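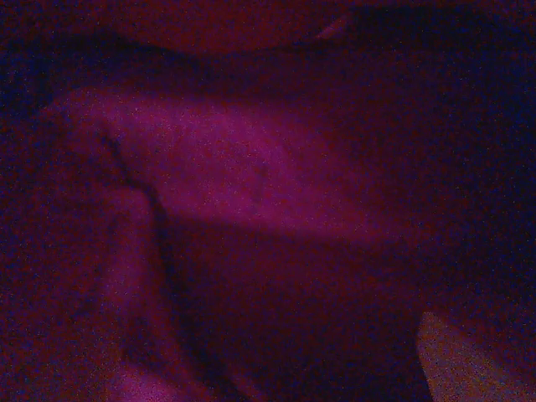
Our project for the Clastcombe home skills course was about folding laundry, and I know how that sounds! We picked it in April because both of us in the group hated doing it, and by the end we had pages of notes on sleeves. What pulled us in was how much a fold changes the way cloth behaves. A thin dark crease, curving down across pale material, is enough to make one end look thick and rolled while the stretch beside it stays flat. Soft fabric also droops into its own shapes under a fold, with deep shadow in the hollows, and so much of folding is really dealing with that droop before it sets into wrinkles.

We called the project Cluleck, after the name of our study room, and our main question was simple: which way of folding a T-shirt gives the neatest stack for a beginner? We compared 2 methods.

- **Thirds:** lay the shirt out, bring each side in toward the middle, then fold up from the hem.
- **Half and half:** fold the shirt down the center so the sleeves meet, tuck the sleeves in, then fold up from the hem.

Over the whole project we made 131 folds, and we gave each one a neatness score from 1 to 5. A 5 meant square corners, no sleeve poking out, and a collar sitting flat. We scored separately and then compared, which led to some very serious arguments about collars.

## Laying the shirt out

I was sure the folding itself would decide everything. The layout turned out to matter far more, and that was my favorite discovery of the whole thing. If the hem is straight and the sleeves are pulled out from the body, the rest almost takes care of itself. If the neckline is bunched up, even a little, that lump stays in the shirt through every fold and ends up right on top of the stack where everybody can see it.

We settled on putting the collar at the far side of the table and the hem at the near side. The basket goes at the back corner, clear of the sleeve, so the whole shirt has room to lie flat. A red T-shirt is great for practice, by the way, because it stands out so well on a beige tabletop and you can check the outline at a glance. Look for fine creases across the upper chest before you start and smooth them toward the sides.

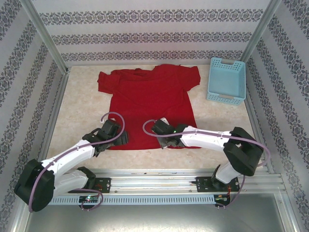
## What we found

Thirds won for neatness. The corners came out squarer and the collar ended up centered, so the stack stayed level. Half and half was quicker to learn, and I still use it for old gym shirts, but the sleeves kept sliding out of the tuck.

Next time we want to try towels and long sleeves. Long sleeves scare me a bit, and I can't wait.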